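Report on a Visit to the Benjelloun Textile Care Service, Plustitz
23 August 2021

At the invitation of the management, members of the Sturneneck Residential Services Association visited the Benjelloun laundry and linen service in Plustitz in June. The purpose of the visit was to learn how a mid-sized commercial laundry handles household items alongside its regular contract work, and to consider whether a shared service would suit our member residences.

The party was received by Raymonde MacPherson, operations manager, who gave a short introduction in the staff dining room. The company was founded to serve guesthouses along the Vovier road and later added care homes and student housing. It now processes 3000 pounds of linen on a normal working day. Contract linen and residents' own clothing are kept apart from the moment they arrive, and each has its own receiving door.

The tour began at the sorting hall. Bags are weighed, opened and divided by color, fabric and level of soiling. Residents' clothing is marked with a small heat-sealed label inside the waistband or collar, and the label stays in place for the life of the garment. Ms. MacPherson noted that denim and heavy cotton are washed separately from knitwear, as zippers and rivets are the most common cause of snags.
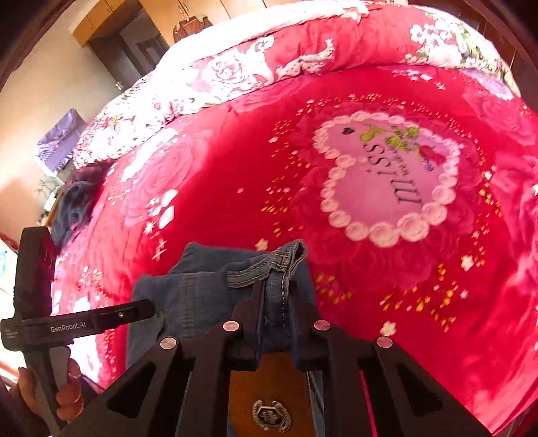 The washing hall holds 14 machines, 2 of which are reserved for items that require a low temperature. Water from the final rinse is filtered and used again for the first wash of the next load. Members asked several questions about detergent dosing. This is set centrally, and machine operators cannot change it without a supervisor's approval. The noise level in this part of the building is high, and ear protection was provided.

From there the party moved to drying and finishing. Flat sheets pass through a heated roller ironer and are folded to a standard size agreed with each customer. Quilts and bedcovers are dried at a lower setting and checked by hand for damp spots before they are stacked. Personal clothing is folded at separate tables and returned in a bag bearing the resident's room number - a point our members with larger residences found useful. 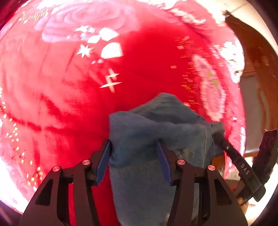

Denim clothing on a red and pink patterned fabric.

The closing discussion dealt with cost and delivery. Benjelloun offers collection twice a week, with clean items returned within 5 working days. Lost items are recorded in a log that customers may inspect on request. Some members felt that the return time for personal clothing was too long for residents with small wardrobes, and Ms. MacPherson agreed to look into a faster service for them.

The Association thanks the management and staff of Benjelloun for their time and hospitality. Copies of the price list and the labeling guide may be obtained from the Sturneneck office. Member residences that wish to take part in a trial of the service are asked to inform the office in writing, stating the number of beds and the preferred collection days.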